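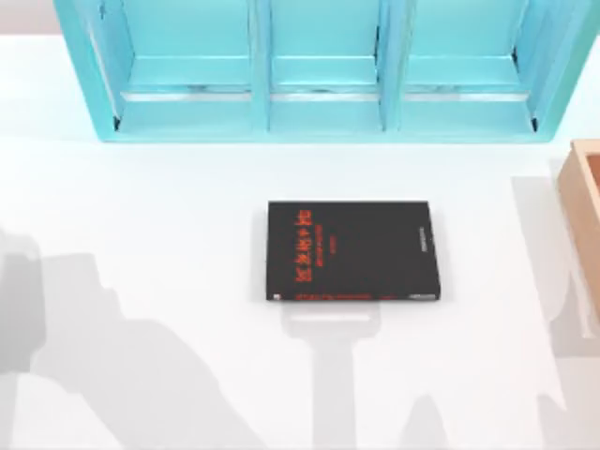

Offres et appels > Vie associative
Temps de lecture : 2 min

Le club de lecture Tamiru cherche lecteurs, même lents

Notre club perd des membres, en général vers la page 28. Il nous en faut donc de nouveaux, 6 ou 7, pour la saison qui démarre à la bibliothèque de quartier de Lundelside.

Le programme s'ouvre sur un roman de 438 pages, choisi à la majorité par des gens dont la plupart ne l'avaient pas ouvert. Il faudra l'avoir terminé en décembre. Terminé s'entend au sens large : sauter les descriptions de landes est admis, regarder l'adaptation en accéléré l'est moins, et cela s'entend dès la première question.

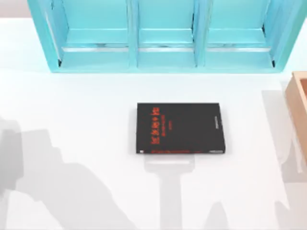 Nous demandons peu de choses. Savoir lire, évidemment. Supporter qu'un inconnu déteste votre auteur préféré et l'explique longuement. Rendre les livres prêtés, si possible sans miettes ni ticket de caisse à l'intérieur. Une opinion est souhaitée, deux opinions contradictoires sont bien vues en seconde partie de soirée.

Sont dispensés de candidature les romanciers venus placer leur manuscrit. Nous en avons déjà un, il est très gentil et nous avons tout lu.

La participation est gratuite, le thé aussi, ce qui se sent un peu au goût. Pas de rémunération, pas de diplôme.

Pour vous inscrire, laissez à l'accueil un mot indiquant le dernier livre que vous avez abandonné et pourquoi. Les réponses du type « je finis toujours mes livres » seront lues avec intérêt.

Appel publié le 23 septembre 2021

© Club Tamiru, Lundelside | Contact | Haut de page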